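Whiteboard pens and how I look after them
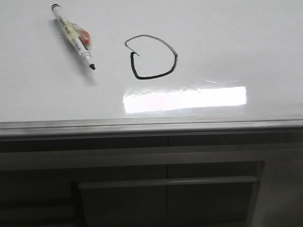

How should you store whiteboard pens?
Flat, on their side, with the cap pushed on until it clicks. If they live upright in a mug with the tip pointing up, the ink settles away from the tip and they write grey.

I have a small whiteboard on the desk in the back bedroom, which I use as an office. It lies flat next to the keyboard most of the time because I never got round to putting it on the wall. I use it for phone numbers, what I owe people, and working out the week's meals. Anything that needs keeping goes into a notebook afterwards.

In August I cleared out the desk drawer and found 19 pens in it. I tried each one on the board and 12 of them wrote. The rest were faint or scratchy. I laid those flat overnight with their caps on and tried them again in the morning, and two came back well enough to keep. The others went.

Most of the bad ones were cheap Dorkell pens from a multipack. They are fine for a month and then the tip goes fluffy. The Duvard ones cost more and last longer, but the cap is stiff and I end up leaving it off while I think, which dries them out just the same. A pen left open on the desk through a long phone call is usually still all right. Left open overnight it is usually finished.

I stick to black now. Red looked cheerful but left a pink stain on my old board, and green was hard to read in the evening with the lamp on. Black wipes off best on the board I have.

Cleaning is simple. A dry cloth does for the same day. If the writing has been there for a week or more, go over it with a fresh pen and wipe it all off together while the ink is wet. That shifts nearly everything. For the grey haze that builds up, I use a damp cloth with one drop of washing-up liquid, then a clean damp cloth, then a dry one. I did try a spray from Motia, which worked but smelled strongly enough that I had to open the window.

Don't use a kitchen scourer. My old board dated from 2000 and came from my first office, and I ruined one corner of it that way. After that the ink sank into the scratches and wouldn't come out.

Marijke Kramer, who used to share that office with me, wrote to ask whether you can refill the pens. Some you can. The ones I buy are sealed, so I haven't tried it. If anyone has used refillable ones for a year or so, leave a comment and tell me if the tips hold up.

Next job is the drawer underneath, which is all cables.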